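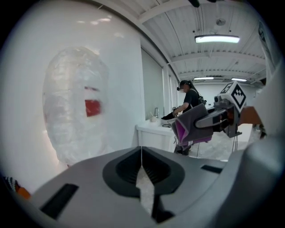 3. Getting the Flarnulia dehumidifier into place

By now you should have the unit out of the box and the tank checked for cracks (section 2). If you skipped section 2, go back and do at least the tank. I'll wait!

I've set up six of these, most of them in basements, one in a laundry room that was smaller than I'd like. The Rekberg booklet is fine as far as it goes, but it's short on the drain hose, and the hose is where I lost most of a Saturday-sized chunk of my life the first time around. So I've gone long on that part.

What you need
A tape measure
A small level
A flat screwdriver
The drain hose (the Alexiou one fits, and so does the one in the box, though I find it stiff)
A bucket and an old towel

3.1 Let it stand

1. Stand the unit upright where you plan to use it. If it was tipped on its side on the way home, leave it upright overnight before you plug it in.

2. Peel off the blue tape around the tank and the filter door. There's one more strip inside, behind the float, and it's easy to miss.

3. Press down on the float with a finger and let go. It should bob back up without sticking.

CAUTION: Don't carry the unit with the tank in. It slides out at the worst moment and the corners chip.

3.2 Pick the spot

1. Measure 11 inches clear at the back and on both sides. I've gotten away with less on the left, but the fan gets louder and you'll hear it upstairs.

2. Put the level on top, front to back and then side to side. A tiny lean toward the back is okay if you're using the hose. Leaning forward is no good at all, because the tank switch trips early.

3. Clear the floor nearby and put away any dust covers or sheeting before you run it. If you've been painting or patching, finish that first — plaster dust clogs the filter in no time. 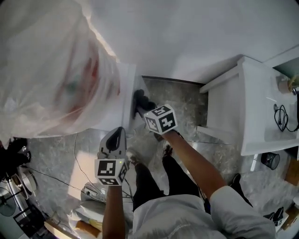
White panel with plastic sheeting hanging over it

NOTE: Cabinets and appliances next to the unit are okay as long as the side gap is there. Just keep anything floppy well away from the fan.

3.3 Connect the hose (or don't)

You can empty the tank by hand if you want. I did that for all of February, then gave up. If you'd like to do the same, go straight to 3.4.

1. Unplug the unit and take the tank out.

2. Find the round cap low on the back. Pry it off gently with the screwdriver and keep it somewhere safe (mine lives in a kitchen drawer with the dead batteries).

3. Wet the end of the hose and push it on with a twist until it stops. Then push a little more. You want the collar sitting snug.

4. Run the hose down to the floor drain with no humps in it. The water only moves by gravity, so every bit of the hose has to sit lower than the outlet.

5. Slide the tank back in. Yes, it still has to be there, hose or no hose, or the unit won't start.

6. Put the towel under the joint and the bucket under the loose end for the first run.

CAUTION: No extension cords. Zundulden, the shop where I bought mine, won't look at a unit that has been run on one, and I'd listen to them.

3.4 First run

1. Plug in and press Power. The fan starts right away and the compressor follows a few minutes later with a clunk.

2. Set the target to 50 percent. If your basement reads over 70 percent to begin with, expect it to run nonstop for the first couple of days.

3. Close the windows and the door to the stairs.

4. Check the towel after an hour. A damp spot means the collar isn't all the way on, so unplug and go back to step 3 in 3.3.

5. Once the towel stays dry, move the hose end from the bucket to the drain.

NOTE: The filter light comes on after 900 hours. It's only a timer, so in a dusty room check the filter sooner. Cleaning it is covered in section 4, along with how to reset the light (hold Fan and Timer together until it beeps).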